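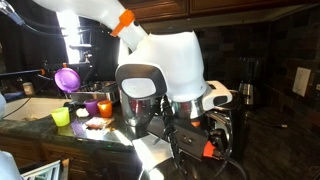 Chapter 4
Measuring Things More Than Once

When I was 14 my aunt paid me to weigh bags of flour in the back of her bakery in Nirkton. I'd put a bag on the scale, write down the number, and move on to the next one. One afternoon I weighed the same bag twice by mistake and got two different answers. I was sure I'd broken the scale! I hadn't, of course (though I did keep very quiet about it for the rest of the day), and this chapter is more or less the story of those two numbers.

Back in Chapter 3 we talked about units, and we acted as if every length or weight had one true value sitting there waiting for us to read it off. That was fine for getting started. Now we need to look at what happens when you measure the same thing again and again, and the readings refuse to agree.

Try it before you read any further. Grab a tape measure and find the width of your desk 9 times, reading to the nearest millimeter. Start from scratch each time and don't peek at your earlier answers – fold the paper over if you have to. Then draw a number line and put a dot for each reading. Most people get a little clump with one or two dots hanging off the side. Keep your sheet, we'll use it again in Section 4.3.

The way those dots spread out is called random error. If your tape has a bent hook at the end, though, the whole clump slides over in one direction, and that's systematic error. Taking more readings helps a lot with the first kind and does nothing at all for the second. My students mix these up every October, and I mixed them up for years myself, so go slowly here.

Key terms for this chapter: reading, mean, range, random error, systematic error, precision, accuracy.

4.1 Precision and accuracy

Two of my former students, Lucie Fraser and Afaf Nseir, once timed the same pendulum with two different stopwatches. Lucie's readings were bunched very close together. Afaf's were all over the place, but their mean was much closer to the accepted value. So whose data would you want? Write down your answer and one reason for it, then compare with the person next to you before looking at Table 4.1.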